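The Box from Kubiak

Florin Manole had been at Prenotex for eight weeks when they moved him to the sorting room. It was on the second floor, at the back, over the loading bay. There was a window on the stairs outside but none in the room itself. He was given a peg for his coat and a locker with a dent in the door.

Iulian Husar had the next table. He had worked in the building when it was still a curtain warehouse, and he knew which radiators came on.

"Box comes, you deal with it, box goes," Iulian said. "If there's string, take the string off first. String gets caught in the baler and then we all stand about."

"What about what's inside?"

"Mostly nothing's inside."

That was true. The boxes came from the shops in Brurnach and from the post counter at Honlow, and people had already taken out whatever they wanted. Florin put card in one place and string in another. He did it until the bell and then he went home on the bus. His sister asked what the work was like and he said it was fine, it was warm.

In the third week of it he found the letter.

The box was an ordinary small one, tied once round. He picked at the knot for a while, because his fingers were thick in the gloves, and when he had the string off he felt something slide. He opened the flap. There was an envelope in the bottom with a folded sheet in it and no stamp. On the front somebody had written Kubiak, and under that, please give to him by hand.

He looked over at Iulian, who was bent down doing something to his shoe.

The sheet was not long. It said that the writer had sold the piano for 4000 and had kept back 500 for the tuner, as agreed, and that the rest was in the usual place. It said that the writer was sorry about January. It was dated November 19, 2020 and signed with a letter that could have been an M or a W.

Florin read it twice and put it back in the envelope. Then he put the envelope in the box and closed the flap, and stood there with his hands on it.
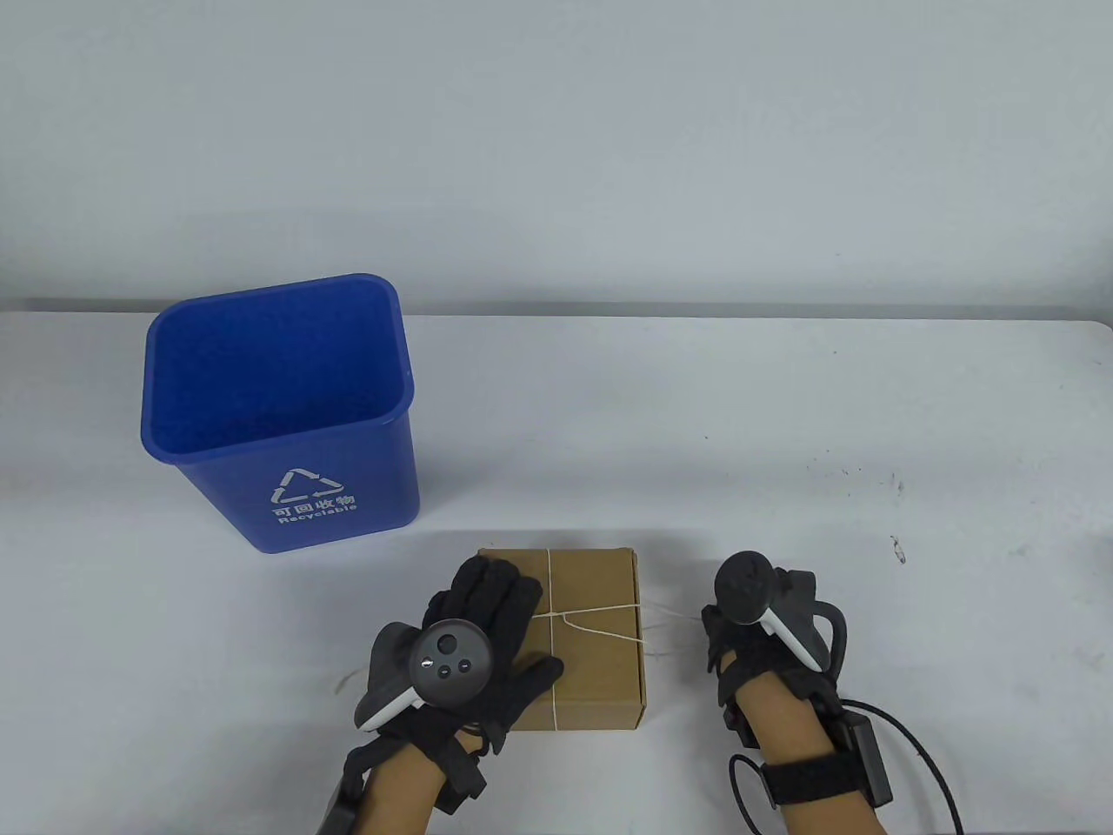
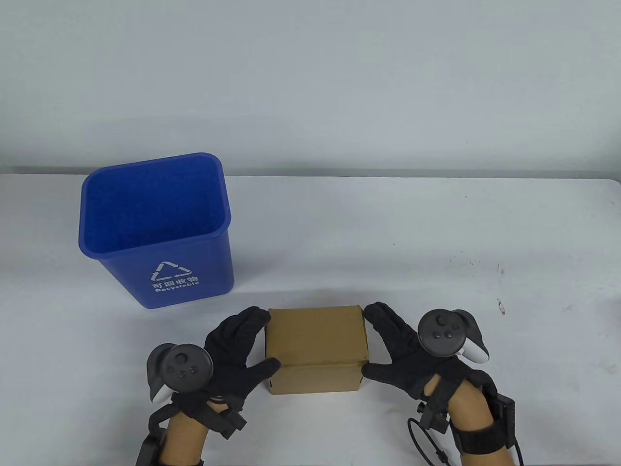 "You're slow today," Iulian said.

"There's a letter in this one."

Iulian came round and wiped his nose on his sleeve. He read the name on the envelope without touching it.

"Kubiak is the hardware shop," he said. "By the bridge. Or it was. It's a phone place now."

"Do you know where he went?"

"There wasn't a he. It was two sisters." He thought about it. "There was a father, before. He'd be very old."

"It says by hand."

"It says by hand to somebody. It doesn't say you." Iulian went back to his own table. After a minute he said, "The rule is anything with a name on it goes in the office tray. They keep it a month and then it goes to the shredder."

"Does anyone ever come for it?"

"A woman came for a glove once."

Florin did not put it in the tray. He wasn't sure why. He had never done anything against the rules in a job before, and he had been in a good many jobs. He put the envelope inside his jacket at the break, flattened the box with the others, and worked through until the bell without talking much.

Instead of the bus he took the road down to the river. It was getting dark and the pavement was covered in wet leaves. The phone place was open. A boy behind the counter was eating soup from a flask and he screwed the lid back on when Florin came in.

"I'm looking for the people who had this shop before," Florin said. "Kubiak."

"We get post for them," the boy said. "My uncle takes it up on Sundays. It's the house past the chapel, green gate. Are you from the council?"

"No. I work at Prenotex."

"What's that?"

"Boxes," Florin said.

He walked up past the chapel. The gate was green where it still had paint on it. A light was on in the front room and he could hear a television. He knocked, and it took a long time before the door opened on the chain.

It was a woman of perhaps seventy in a man's cardigan. He held the envelope up so that she could see the front.

"This was in a box," he said. "I sort the boxes. It was in the bottom, I think somebody missed it."

She took it through the gap and looked at the writing, and then she shut the door. He thought that was all and had turned to go when he heard the chain come off.

"He's asleep," she said. "He sleeps at this time. Did you read it?"

Florin considered saying no. "Yes," he said. "I'm sorry. I didn't know what it was."

She nodded. She had her thumb under the flap but she didn't lift it. "We thought she'd kept the money," she said. "All of it. My father wouldn't have her name said in this house."

Behind her the television was showing a quiz and people were clapping.

"It says it's in the usual place," Florin said.

"I don't know what that means. He might." She looked back down the hall. "He might not, now. Some days are better than others." Then she asked if he wanted tea, and he could tell that she was hoping he would say no, so he said he had a bus to catch.

He had missed the one he wanted and had to wait for the next – it was the slow one that went round by Honlow. He sat upstairs at the front with his hands between his knees.

In the morning Iulian was already at his table with his coat on, because the radiator hadn't come on yet.

"Did you put that letter in the tray?" he asked.

"No."

Iulian pulled his gloves on, one and then the other, and looked at the pile waiting by the door.

"Green gate?" he said.

"Yes."

"I delivered curtains there once," Iulian said, and he pushed the first box across.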